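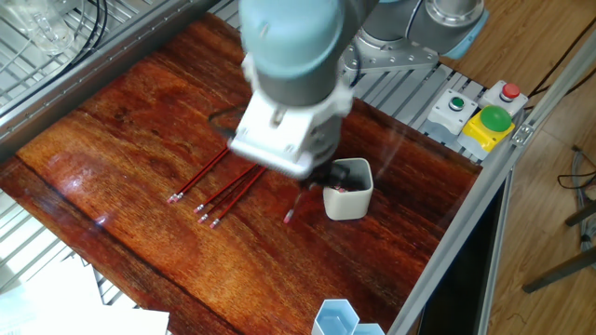

Euan Cowie wrote in to ask why the bloom dates for the shade beds stop in April when the plants plainly do not. The answer is that the log was kept by hand and the person keeping it went back to full-time work. The later months have not been filled in from memory. If you have your own notes for the same plants, see Adding records near the end.

Skinadwood Garden Log

Version of 07/02/2021

What it is

A table of first-bloom and seed-sowing records from one home garden and the strip of ground behind it. There are 1578 rows. Each row is one plant or one tray on one day. The file is comma-separated text and opens in any spreadsheet program.

The log covers perennials, self-sown annuals and a few bulbs. It does not cover vegetables, lawn or trees. Shrubs are in only if they were under knee height when planted.

Columns

bed: the name of the bed. Sellon is the sunny front border. Cruickshank is the long shade bed along the north fence. Clulutia is the gravel patch by the shed, named after a misspelled plant label that stayed there for years.

plant: common name, lower case. Where two plants share a common name, the Latin name follows in parentheses.

source: bought, swapped, saved seed or self-sown. Blank means unknown.

event: sown, sprouted, set out, first flower, cut back or dead.

date: year, month and day. Rows with only a month have the day left blank.

note: free text. Spelling has been left alone except where a plant name was wrong.

How it was kept

Entries were made on walks through the garden, mostly before breakfast. A flower counts as open when the petals are fully spread. Buds showing color do not count. For daisies and coneflowers the outer ring has to be flat.

Trays were started indoors under lights and moved to the cold frame when they had two sets of true leaves. The date set out is the date they went into the ground, not the cold frame.

Known problems

The Clulutia rows run late. The gravel patch was not visited every day, so a first flower there may have been open for a while before it was written down. Do not use it to compare against the other beds.

Columbines cross freely and the names stopped meaning much after the second season. All of them are now entered as columbine.

Almost 200 rows have no source. Most are violets, forget-me-nots and foxgloves, which had been in the garden before the log began.

The rain gauge readings that used to be in the note column have been taken out. The gauge leaked.

Frost dates

A second file, frost.csv, has 90 rows of overnight lows from a thermometer on the shed wall. The wall holds heat, so the lows are probably too warm for open ground. Treat them as a rough guide to that corner only.

Adding records

Send rows in the same column order. Use your own bed names and put the nearest town in the note column of the first row. Please leave out anything you are guessing at. A blank is fine.

Corrections are welcome, plant names above all. Give the row number and what it should say.

Use

Free to copy and share. If you print any of it, credit the Skinadwood Garden Log and give the version date. Do not use it to set planting dates in another climate.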